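The Griltcombe Mug

I should say at the start that I never meant to be a collector. I bought one mug in a motorway services because my tea was too hot for the paper cup, and it had a nice drawing of a viaduct on it, and then I bought another one to keep it company. That's all it was. By the time I'd put up the second shelf it was a bit late to call it anything else.

The viaduct one was a Farkomo, from the Town and Tide series. If you collect mugs you'll already be nodding, and if you don't, all you need to know is that they did one for pretty much every town with a station or a harbour, and each had a coloured band round the bottom and a little picture inside the rim, where you only see it when you've drunk enough. Nostell has a heron. I'm very fond of the heron. I see him every morning at the point where I start being fit to talk to.

The one I didn't have was Griltcombe. The story on the forum was that Farkomo had sent the first lot out with the name spelt wrong, one L short and an E too many, and called them all back, and then never bothered making the right ones. So there were a few wrong ones knocking about in the world, and people wanted them badly. I wanted one more than I'd wanted most things. I grew up in Griltcombe. I learned to swim there, in water the colour of gravy, and my dad had the bicycle shop at the bottom of the hill until he didn't.

So when somebody on the forum said they'd seen one in the window of Khosravi's, in Griltcombe itself, I was on the train before I'd really thought about it. I hadn't been back in years. I told my sister I was going for the sea air and she said, is it a mug, and I said it was mainly the sea air.

Khosravi's used to be the ironmonger's. It still smells like one – paraffin and string – but it's all second-hand now, lamps and fish knives and boxes of postcards. And there it was in the window, between a toast rack and a china spaniel. Green band, white body, the pier drawn in that wobbly Farkomo line. GRITCOMBEE. I stood on the pavement and laughed out loud and a man walking past crossed over.

I went in and did the thing you're supposed to do, which is look at everything else first. I picked up a lamp. I asked the price of the spaniel. I had quite a long chat about the spaniel, and at one point I was dangerously close to owning it. Then I said, oh, and what about the mug, as if I'd only just noticed it.

The woman behind the counter looked at me over her glasses.

"You're the second one today to ask about that spaniel," she said. "The mug's seventy pounds."

Seventy pounds! I have a rule, and the rule is that I don't pay more than eight pounds for a mug. I've broken it, obviously, but never by that much, and never with my coat still wet and my return ticket in my hand. I asked if I could hold it. She said I could if I sat down.

It had a chip at the foot, no bigger than a grain of rice. I turned it over and there was the Farkomo stamp, the little anchor, and then I tipped it to the light to see the picture inside the rim. I'd never seen that in any of the photos people put up. They only ever wanted the spelling.

It was a bicycle. 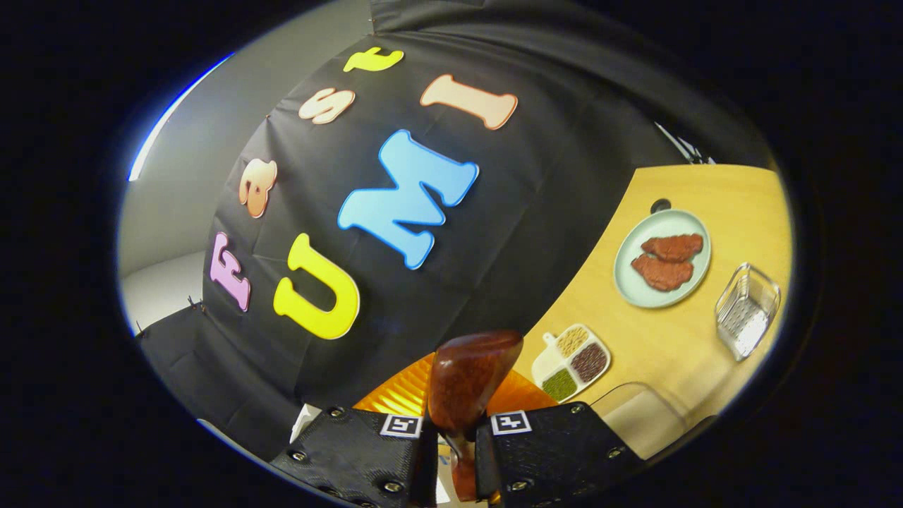 I don't know how long I sat there. Long enough for her to put the kettle on. It could have been any bicycle, I do know that. Griltcombe has a hill, people go up it on bicycles, and somebody at Farkomo had probably come down for an afternoon with a sketchbook and drawn whatever was leaning against a wall. But it had a basket on the front and a bent mudguard, and there was a bicycle with a basket and a bent mudguard outside my dad's shop every day of my life until I was sixteen. He never would mend it. He said it brought people in, because they came to tell him about it and then they bought a puncture kit.

"My father had the shop at the bottom," I said.

"The bikes?" she said. "He sold me a bell."

She went through to the back and came out with two teas, and one was in a plain white mug and the other was in the Gritcombee, which she'd taken off me and rinsed under the tap as if it had come free with petrol. I nearly had a heart attack. You do not put tea in a seventy pound mug. You put it in a cabinet and you worry about it.

"Well, go on," she said. "See if it pours."

So I drank it. It was a good size, actually a bit bigger than the Nostell, and the handle took all my fingers. She told me about the bell, which she still had, and about the winter the sea came up as far as the shop and my dad stood in the doorway in his waders selling inner tubes. I'd forgotten that. I think I may never have known it. And when the tea got down far enough there was the back wheel, and then the basket.

I'd like to tell you she let me have it for nothing. She did not. She knocked off two pounds for the chip, and wrapped it in so much newspaper that it took up its own seat on the train.

My sister rang when I was nearly home and asked how the sea air was. I said I'd got something to show her, and she'd have to drink a whole cup of tea to see it, so she'd better come hungry and bring cake.

It's by the kettle now. The cabinet's still got a space where it was going to go, and I've put the spaniel in it.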